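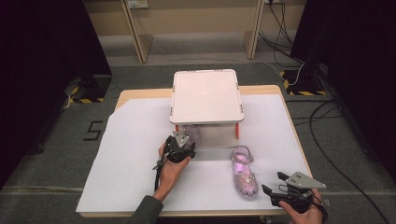

A child's pink sandal on a sheet of white paper.

The Night Register

5 min read

The Gendisby Residence at Clernham required that every visitor remaining after 10 p.m. be entered in the night register, with the name of the resident visited, the purpose of the visit, and the hour of departure. The rule was printed inside the cover. Zakhar Symonenko, the night clerk, had typed it himself when the previous copy became too faint to read.

Zyanya Robles was first entered in August. She wrote that she was visiting her father in Room 402 and gave the purpose of the visit as "sitting." Mr. Symonenko informed her that sitting was not among the approved purposes. These were illness, bereavement, religious observance, and instruction in care.

"Which one is closest?" she asked.

He considered the matter and advised her to put instruction in care.

She came again the following night, and on most nights after that. She worked late at the Vambridge rail office and took the 57 bus to the end of the line. Her father was generally asleep when she arrived. She sat in the chair by the window with her coat across her knees and left before the kitchen opened. Under instruction in care, the register provided a second column headed "Skill practiced." On the first night she left it blank. Mr. Symonenko returned the page to her the next evening with a paper clip at the place.

She wrote: Listening to breathing.

He initialed it.

The entries which followed are preserved in the register and are given here as she made them. Turning the pillow. Finding the other slipper. Saying yes, the gate is shut. Waiting while he looks for a word. Not supplying the word. Saying yes, the gate is shut.

In the fifth week Mr. Symonenko was asked by the day supervisor to explain why one family member required so much instruction. He replied in writing that the program in question was a long one. The supervisor asked who was providing the instruction. He replied that it was being provided by the resident. No further inquiry was received, although the supervisor did go up to Room 402 one afternoon and was seen to remain there for most of an hour.
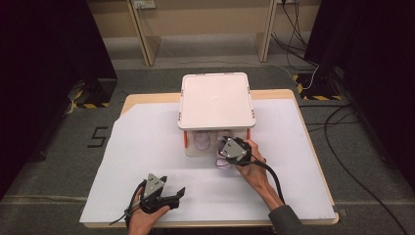
Clear storage box, lid closed, on a covered table.

It should be recorded that Mr. Symonenko was not a man who sought the company of visitors. His own mother had been cared for in another city, by his sister, and he had sent money on the first of each month. He had kept the receipts. When Ms. Robles once asked him whether he had family living, he said that he would have to check, and then appeared to regret the answer. She did not press him. She said that the coffee machine on the fourth floor was out of order again, and he made a note of it.

Some nights later he came up to Room 399, where a lamp had been reported, and found on his way back that the door of 402 was open. The old man was awake. He looked at the clerk's jacket and keys and asked, with some authority, whether the gate was shut.

Ms. Robles had fallen asleep in the chair.

"Yes," said Mr. Symonenko. "The gate is shut."

"Both bolts?"

The clerk had not been told of any bolts. He looked toward the chair, but there was no help to be had from it.

"Both bolts," he said.

"Then sit down," said the old man. "You let the cold in."

There was a second chair, used for laundry. Mr. Symonenko moved the towels to the dresser and sat. The front desk was unattended for nearly an hour, which was contrary to the rules, and during that time the old man spoke about a brown dog, the price of a roof, and a Mr. Shahbazi who had never returned a ladder. Then he slept. The clerk listened for a while longer -- he found that it took some practice -- and went down by the stairs.

At the desk he opened the register. There was no provision in it for staff. He ruled a fresh line beneath that of Ms. Robles, wrote his own name in full, and under purpose of visit put down instruction in care. The second column he left until morning.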